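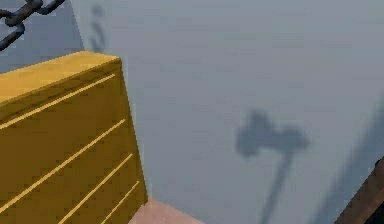

3 min read

Caught her between shifts, ten minutes by the loading door, so this is short. She's a line lead at Trundoneck, the furniture test shop in Flendcombe, 18 years in. Didn't want her name used. Fine by us.

The job used to be drawers. Open, close, open, close, write down what sticks. "My first winter I did it by hand all day. You went home and your wrist was still going." Now the arm does most of it, and before the arm does it for real, it does it on a screen. That's the part she works on. Rooms made on the computer, a yellow chest against a blue-grey wall, drawers with no handles you can see from up there, and she watches the practice runs and flags what looks wrong.

"People think I'm watching the chest. Half the time I'm watching the wall. The shadow's telling you where the arm is when you can't see the arm."

She flagged 963 runs in March. The software is called Arruda and she has opinions about it. Slow to load. Buttons too small. "Whoever made the menu never wore gloves."

Did people lose work? She takes a while with that one. There were 11 on the hand line when the first arm came in. Four are still on the floor, two moved to the screens with her, a couple retired. The rest went over to Peseck across the river. "Nobody got walked out. But they stopped filling spots, and you notice that. The break room got quiet. I eat in my car now."

Pay went up a little for the screen jobs. Not enough, she says, for what your eyes feel like by three in the afternoon. Her wrist is better though. She brings that up twice.

What does she miss? Feel, mostly. "By hand you knew a bad runner before it stuck. It gets kind of gritty. On the screen everthing slides." She asked the programmers to put in a drawer that drags. They did it, took them a few weeks, and the arm got it wrong for days. She was pleased about that, you could tell. "I said, see, thats a real drawer."

The newer hires never did the hand line at all. She still makes them spend a morning at it - pulls an old dresser out and has them go till they're bored. Management hasn't said yes or no. The young ones complain, then they ask questions, and then somebody's phone rings.

Hers did too, right about then. A second arm goes in this summer. She hasn't been told which line.

RECENT
Flendcombe bus depot to change shift start times
Peseck adds weekend crew
What we heard at the night school open house
Readers write in: first jobs, worst jobs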